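Heteso: a two-arm mug-hanging set

Maintained by Parvathi Ramasamy and Rosine Riviere, Fludcombe lab. Last touched in March.

What is in it
300 teleoperated episodes of hanging a mug on a tree, plus 300 rollouts from the policy trained on them. The second folder is the less flattering one. We kept the failures in, labeled as failures.

Method
The policy, Delevura, predicts short chunks of motion for both arms and replans before each chunk runs out. We compared replanning every 18 steps with replanning every 2. The shorter interval recovers better from a bad grasp and dithers more in front of a peg. Pick your poison.

Known problems
Operators disagree on which arm should go first, so the policy does too. Joint logs are clean. Gripper force is not recorded, a decision we regret weekly.

Citing
Cite the Krishnan report, which has the full tables and fewer complaints.

Starting layouts
Every episode opens from a reset pose, and the reset is where most of our arguments happened. Object placement varies between episodes; the list of objects varies less than we would like. The milk carton sharing the tray with the mug is a distractor, and early checkpoints found it extremely distracting. Success means the mug's handle is over one of the wooden pegs and stays there after the gripper lets go. Leaning against the post scores zero, however artful.
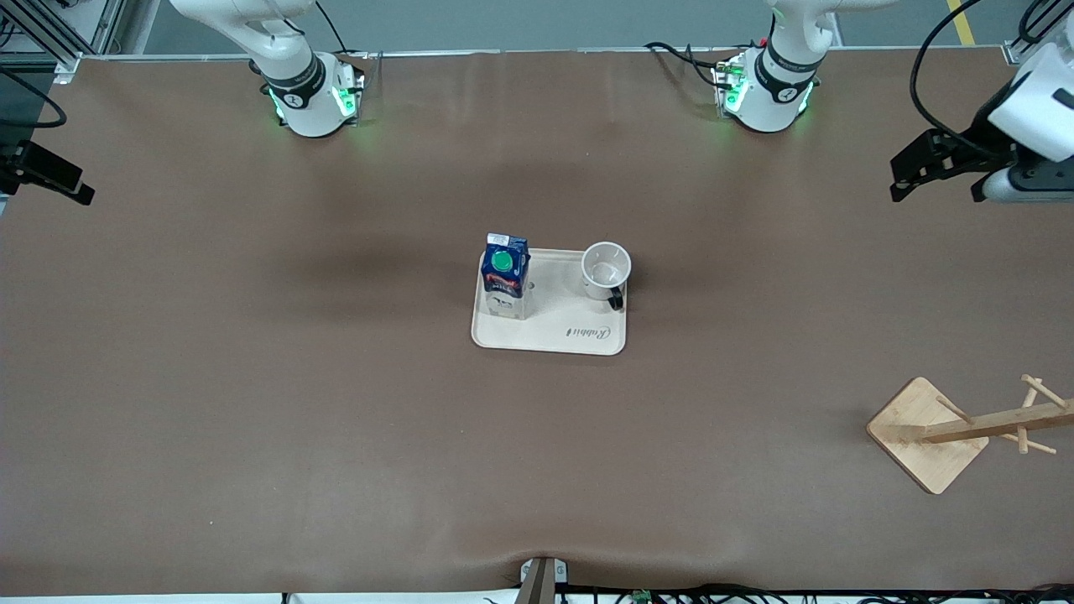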